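Cable strain relief, take 2

Quick one, I have to be back at the cell before the night script starts.

So the left gripper kept dropping out. Not the grip itself, the connection. Arm goes to a pick, fingers close, then somewhere on the way up the gripper goes silent and the whole run stops with a comms fault. Thirteen of those since Friday. Restart, home, carry on, fault again. Maddening.

First guess was the gripper. Swapped left and right. Fault stayed on the left side. Ok so not the gripper. Second guess was the config, because somebody (me) had pasted the right arm's settings into the left one back when we moved everything over from the Vasell bench. Fixed that, felt very clever, fault came back in twenty minutes.

It was the cable. Of course it was the cable. I'd tied it too tight at the wrist, so every time the last joint went past a certain angle it pulled on the connector. Not enough to unplug it. Just enough to be annoying. You could reproduce it by hand with the power on and the arm in free drive: turn the wrist slowly, watch the status light, blink, gone.

What I did:

Cut both ties at the wrist. Left the one higher up the arm.
Gave it more slack, a proper loop hanging down off the gripper instead of a straight pull.
Reseated the connector, screwed the collar down finger tight and then a bit more.
Turned the wrist through its full range both ways by hand, then at slow speed, then at normal.
Dropped the joint limit on the last axis a little in the Prusel job file. We never need that angle anyway.

Then bins back on the table and a pick test with the usual junk, clear tubs on the left, black rolls in the middle.

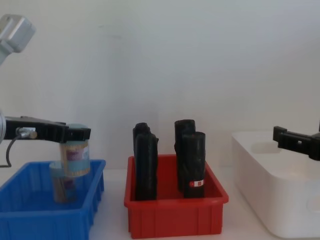
Stoser wrote back under the last post that a hanging loop is asking for trouble, sooner or later it snags on a bin rim and you rip the connector clean off, and that a sleeve along the wrist is the only right way. Fair. I've had a sleeve on order forever. Until it comes I'm keeping the loop short and raising the approach height over the blue bin, so the arm comes down more or less straight and the cable has nothing to drag across. If it snags I'll post the wreckage and you can all say you told me so.

Ran 200 cycles after that. Zero comms faults. Two bad picks, both on the lids, fingers closed a bit too high and slid off. Different problem, I think the left fingertips are just worn. They've got that shiny look. New pads go on tomorow, then touch up the pick height again becuase the new ones are always a hair thicker.

Other stuff while I was in there:

Wiped down the fingers on both sides.
Rechecked the base bolts, one on the right was loose, nearly a full turn. Marked them all with paint pen so I can see it next time.
Bins now sit against tape marks. Should have done that months ago, I was re-teaching positions every time someone cleaned the table.
Backed up the job file BEFORE touching it. Learning.

Still to do: spare cable, same length, in the drawer with a label on it. And the fault message needs to say which arm. Right now it just says "tool lost" and you get to guess.

Ok, script time. Will update if it dies overnight.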